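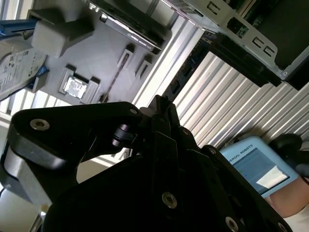
Memory cell, restart checklist with my comments
Trastatthorpe bench, filled in May 13, 2020

Background for anyone who wasn't in the building. The arm was placing a memory module when the stick shifted in the fingers on the way over to the case. The program carried on as if everything was fine, came down on the slot crooked, and pressed until the protective stop kicked in. One chipped slot latch, one bent module, one very annoyed me. Then, when I went to jog it back out, the wrist cable snagged on the drive cage and I got a second stop for free!

So the cell was locked out, and I went through the Pronden restart list from top to bottom. I've kept the list wording as it is and typed my comments under each line. Some of it is grumbling. Feel free to skip that.

PART A. Before power goes back on

A1. Lockout tag removed by the person who hung it.
Done. That was me. The tag was still on and the key was in my pocket the whole time (it went home with me by accident, sorry to the evening crew).

A2. No loose parts on or under the table.
Done, and it took longer than you'd think. The table is all slats, so anything small goes straight into a gap. I ran a flashlight down each one and fished out a piece of the latch and a screw that I'm pretty sure has been in there for months. If you drop a screw, please go get it. A screw in the gap is fine right up until somebody slides a case over it.

A3. Case seated, side panel off, no movement by hand.
Done. I push on all the corners and then lean on the thing a little. It had crept toward the arm since the stop, so I squared it up and taught the reference point again. I'd like a proper clamp here. We have a case lying on its side and we're trusting its weight, and that's been on my wish list since we built the cell.

A4. Fixture tray seated, parts in the right pockets.
Done. The drive goes upright at the back and the processor sits in its square nest. Check the nest by looking straight down at it, since a chip riding up on one corner looks perfectly seated from where the operator stands. I've been fooled by that more than once.

A5. Board inspected for damage.
Failed, then fixed. We swapped the board out completely. You might be able to run the cycle with a chipped latch, but then when it stops again you won't know if you're looking at the old problem or a new one.
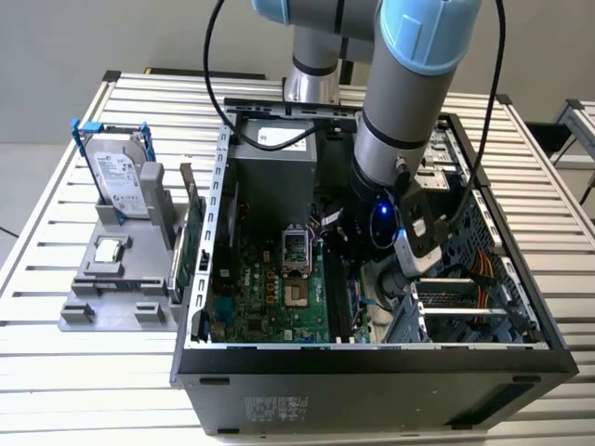
A6. Cable run checked from wrist to shoulder, full reach.
Failed the first time. This is the one I want everybody to read. With the arm parked up high the cable looks great. Bring the wrist down into the case and turn it, and you get a loop of slack, and the loop goes exploring. I moved two of the straps and took some of the slack out, then walked the arm by hand through every pose in the program while Marwan Najjar watched the cable and nothing else. It clears the drive cage now. It isn't a lot of clearance, and I'd call this passed with a note.

Please don't re-strap it "a bit looser" because it looks tight at home position. It's meant to look tight there.

PART B. Stops and limits

B1. Emergency stop pressed and reset, from the pendant.
Done, at reduced speed, moving in each direction. Press it while the arm is moving, not while it's parked. I know that feels mean. A button that's only ever tested on a parked arm hasn't had much of a test.

B2. Pendant hung where the operator can reach it without leaning over the table.
Failed. On the day of the stop it had been left propped by the fixture and I had to reach past the gripper to get to it, with my forearm right in there. I'm not proud of it. There's now a hook on the operator side of the frame and it goes on the hook between jobs. If you're teaching, it's in your hands. Those are the only two places.

B3. Force limit matches the sheet.
Failed! And here's the silly part. Somebody had raised the insertion limit while we were running stiff slots and it never went back down. It was me or it was Marwan, the change log doesn't say, and we've both decided to take the blame. It's back to the sheet value and saved under the cell's own program name, so a reload from Losutetti won't bring the high one back.

B4. Speed over the case matches the sheet.
Done. The cap is 200 millimeters per second anywhere above the open case, and 15 for the last bit into the slot. Both read back correctly on the screen. It's slow and visitors always comment on it. Let them.

B5. Approach height clear of everything that sticks up.
Done. I check it against the drive standing in the tray, on the grounds that it's the tallest thing out there and the one we keep forgetting to measure.

PART C. Gripper

C1. Finger fasteners tight.
One was a touch loose. Did it cause the slip? I really don't know. It wasn't loose enough to feel by wiggling the finger, only when I put the driver on it. All of them are snugged up now and I've put paint marks on the list for the next quiet afternoon.

C2. Finger faces clean, no chips or shine.
Passed after cleaning. There was a greasy patch on one face, and my money's on that for the slip. The Damgaard wipes are in the second drawer. Use those and not the shop rag – the shop rag is how grease gets on things.

C3. Both fingers line up with the module before closing.
Done, by eye, crouched at tray level. You want the stick sitting centered in the gap between the fingers. If one finger touches first it'll shove the stick over before the other one gets there, and then you've got a tilted grip that feels nice and solid.

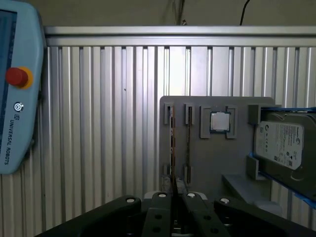
C4. Grip check after pickup.
New item, added by me. Until now the program only asked "did the fingers close on something?" and a crooked stick counts as something. It now compares the closed width with what it should be, and if it's off, the arm goes back over the tray and waits for a person. I tried it by loading a stick crooked on purpose and it caught it. Then I did it again with a smaller tilt and it missed, so I tightened the tolerance and after that it caught both.

C5. Grip check again above the case.
Also new. Same check, done at the hover point before it starts down. The slip happened in between, so checking only at the tray would've told us everything was wonderful. It adds a short pause. I've had one complaint about the pause already and my answer is no.

PART D. Trial cycles

Full speed was not used for any of these. One person on the pendant, one person watching the slot, and no hands past the edge of the table while the arm is live.

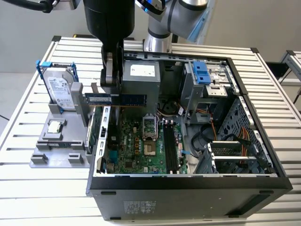
Reading time: 8 minutes

D1. Dry cycles with no module.
Passed. I watched the cable again the whole way. No contact with the drive cage, no stops.

D2. Hover test with a module, no insertion.
Passed. The arm brings the stick over, holds it level above the board, and we look. I mean really look, get down and compare the stick with the slots. Then it takes the stick back. I love this test and I'd happily make it a daily thing.

D3. Live insertions.
We did 8. Seven went in clean. On the other one the second grip check tripped and the arm backed off by itself, and the stick turned out to be very slightly rotated. So that's the new check earning its keep, but it also means the slip isn't completely gone, and I'm not signing this line off as a plain pass. Cell can run attended only.

D4. Latches closed and checked by hand.
Done, with the arm stopped. Please wait for the stop. Reaching in during the retract because it's "going the other way" is how you end up on one of these forms.

STILL OPEN

Clamp for the case. Drawing is with Marwan.

Paint marks on the gripper fasteners.

Change log needs a name field that can't be left blank. See B3.

New finger pads are on order from Damgaard. Until they're on, wipe the faces at the start of every shift and put your initials on the sheet taped to the drawer.

Questions to me at the bench. If the arm stops on you, leave it where it stopped and come find me before you jog it anywhere, please, even if it's lunch.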